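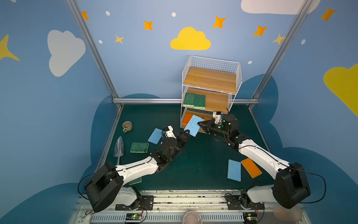
Two robot arms at a green tabletop; the right gripper holds a light blue sponge at the lowest level of a shelf.

Seixas is a regional chain of counter-service restaurants specializing in Portuguese-style grilled chicken. It was founded in Tonville by Ivone Marinho, who remains its majority owner. The chain operates 16 locations, of which seven are run by franchisees and the rest by the parent company, Seixas Restaurants.

History

The first Seixas opened in a former shoe store on the main street of Tonville. It had a single charcoal grill, a short menu and no table service. Marinho had earlier managed a hotel kitchen and took the name of the restaurant from her mother's family. The original site was closed when its lease ended, and the business moved to a corner building two blocks away, where the Tonville restaurant still operates.

Growth was slow at first. The second and third restaurants were both placed within a short drive of the first so that they could share a delivery truck and a marinade kitchen. This arrangement came under strain when the company entered Stullum, the first market outside its home area. Chicken for Stullum was initially marinated in Tonville and trucked overnight, and late deliveries forced the restaurant to close early on several occasions. A second marinade kitchen was later built in Stullum.

Franchising began with the Sterkow restaurant, which opened on 3/7/19. The opening was attended by Marinho and offered free half chickens to the first customers in line, a practice the chain has kept for later openings. The Sterkow franchisee had worked as a manager at the Tonville restaurant, and the first franchise agreements were limited to former employees. That limit was dropped after nearly six months, when the company began to accept outside applicants with restaurant experience.

Menu

The core of the menu is whole, half and quarter chicken, split along the back, flattened and grilled over charcoal. Customers choose from mild, lemon and garlic, and hot finishes, which are brushed on during the last part of cooking. Side dishes include fried potatoes, tomato rice, collard greens and a plain green salad. Custard tarts are baked from frozen at each restaurant.

A grilled sardine plate is sold each February. It was first added as a test in Stullum and is not available at every franchised location. Breakfast was offered at Tonville for a short period and withdrawn.

Restaurant format

Most Seixas restaurants follow a common floor plan. The grill stands behind glass next to the order counter, with the packing station on the far side of it, so that takeout orders do not cross the line for the dining room. Older sites, including Tonville, have separate doors for takeout. The smaller format used in shopping centers has no dining room of its own and relies on shared seating.

Charcoal grills require a heavier exhaust system than gas, and the company has turned down several sites where the building owner would not allow roof work. One shopping center restaurant uses gas grills under a local fire rule – the only location to do so.

Ownership and operations

Seixas Restaurants is privately held and does not publish sales figures. It is divided into a restaurant arm and a supply arm. The supply arm runs the two marinade kitchens and sells marinated chicken, sauces and packaging to all locations at a common price list. Franchisees buy their produce and drinks locally.

Franchise agreements run for seven years and may be renewed once on the same terms. Managers of new restaurants, both company-owned and franchised, train at Tonville before opening. Grill cooks are trained at the nearest existing location.

See also

Counter-service restaurant
Franchise agreement
Charcoal grilling
Portuguese cuisine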